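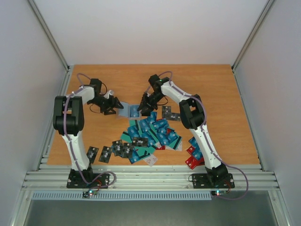 The pale blue case, open on the table.

I have a confession: I get more excited about a good hinged case than I do about whatever goes in it. My sister buys shoes, I buy boxes. So when I spent a whole May evening clearing out the hall closet and found I owned 17 of them (seventeen!), I decided to stop feeling silly about it and write the post I've been threatening to write since last year.

The translucent kind is my favorite by a mile. You get just enough of a peek through the plastic to know whether you're holding the sewing stuff or the watercolor stuff, but it still looks calm on a shelf. Clear boxes show every tangle. Solid ones turn into mystery boxes within a week, at least in my house, and I'm the person who once bought three rolls of the same tape over one winter.

And then there's the hinge! A loose lid ends up under a chair, or on top of another box where it doesn't fit, and I have a whole drawer of orphans to prove it. With a case that's hinged in the middle you open it flat and both halves stay together on the table. I use one side for the things I'm keeping and the other for whatever I haven't made my mind up about, and when I'm finished the undecided side goes back in the drawer. Or in the bin, if I'm feeling brave.

Pale blue was a happy accident, by the way. I'd gone to Urnley for curtain hooks and came home with no curtain hooks. I still don't have them, and the bedroom curtain is hanging on by four.

A few things I've learned from the closet project so far:

Open the case all the way before you start sorting. Half open, the top keeps swinging down on your knuckles.

Work on a big bare stretch of table. I like a warm wood top for this, small things show up so nicely against it and the grain is pretty to look at while you're deciding about old buttons.

Leave some room. I used to pack every case until it had to be leaned on to close, and then I'd dread opening it again.

Label the end, where you'll see it once it's on the shelf. I labeled the tops of the first 4 and then stacked them. Yes, really.

Next up is the button collection, 218 of them at last count, and I'm still arguing with myself over color or size. Color would be gorgeous. Size would be so much more useful when a coat button pops off at 7 a.m. If you've done it either way, tell me in the comments, I want to hear all about it!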